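Good practice for two-arm work at a bench with tubes and pipettes

Last updated 3 August 2018

These are the rules we follow at Gokesura when two arms work on one table with laboratory ware. They do not replace the risk assessment of your site or the manual of your arms. Read them once from start to end before you switch on anything.

Before the run

Agree who holds the stop button. One person holds it and does no other task during the run. If this person must leave, the arms are stopped first and the button is handed over after.

Set the speed limit to 50 mm per second for any move inside the rack area. Outside it you may go up to 80, but only when the jaws are empty. Write both values on the run sheet, also when you did not change them.

Check that each gripper carries its number label and that the number agrees with the one in the Altell controller. We had a case in February where left and right were exchanged in the software, and the first command moved the wrong arm.

Laying out the table

Put the pipette stand in the middle, with the feet flat on the table, and hang one pipette only. A second pipette makes the stand turn when the first one is taken off.

Place the rack in front of the stand, to the side of the arm which will use it most. Caps stay on every container which is not needed for the present step. An open tube must be filled low enough that a small push does not spill it.

The free arm is parked on its own side of the stand. There must be open table between its jaws and the nearest container.

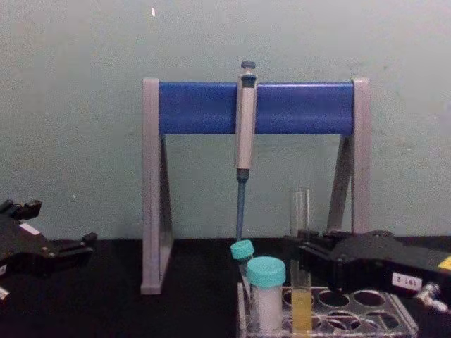
Pipette on the stand, three containers in the rack, right gripper next to the open glass tube.

Approaching a glass tube

1. Bring the gripper to the height of the tube first, and move sideways only after that. Never come down over an open rim.

2. Stop 14 mm before contact and look from the front and from the side. A tube which leans should be put straight by hand, with the arms stopped.

3. Close with the lowest force that holds. For thin glass we begin at 6 N and increase in small steps.

4. Lift until the bottom of the tube is fully clear of the rack, then wait for one second before you travel.

Under the hanging pipette

The space below the tip is the most difficult place on the table. If a tall tube must pass from one side to the other, take it round the front of the rack. Do not pass it under the blue bar, even if the Daneshvar planner offers this path as the shortest. Mark the area as forbidden in the planner and check it again each time the stand was moved.

After a stop

Do not press resume immediately. Open the log, read the last command and compare it with the real position of both arms. If glass is broken, the power to the arms goes off before any hand goes in.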